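Cell Safety Meeting, Gasmont workshop, March
Present: Njoroge Ondieki (chair), Asanka Debnath (minutes, under protest)
Apologies: Sveinbjörnsson, by a text that said only "no"

1. The grip fault
Njoroge reported that on run 1,662 a gripper closed on a glove and a marker together, and held both until someone hit the stop. The stop took 2 tries. The log recorded the run as a success. Gloves and markers remain on the job list, soiled gloves included.
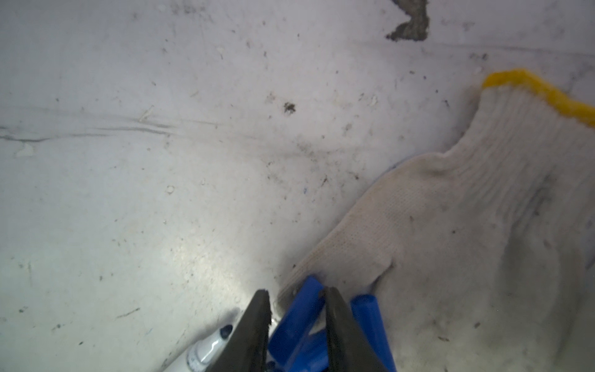 2. Cause
Asanka blames the force limit, which was set to 100 during the Drillomholm demo and left there. Njoroge blames whoever left it there. The minutes will not speculate, as the minutes were on shift. Limit now back to 10.

3. Reach overlap
Both arms can get to the plant pot. The Irkeo software is meant to make one wait for the other, and so far it has mostly been polite.
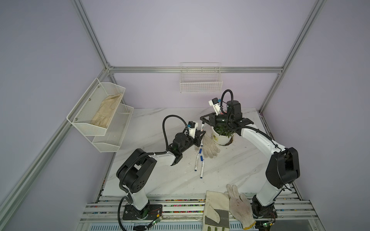
Until the lockout is tested, one arm moves at a time and hands stay off the table. Njoroge to test the stop button. Asanka to buy a new one anyway.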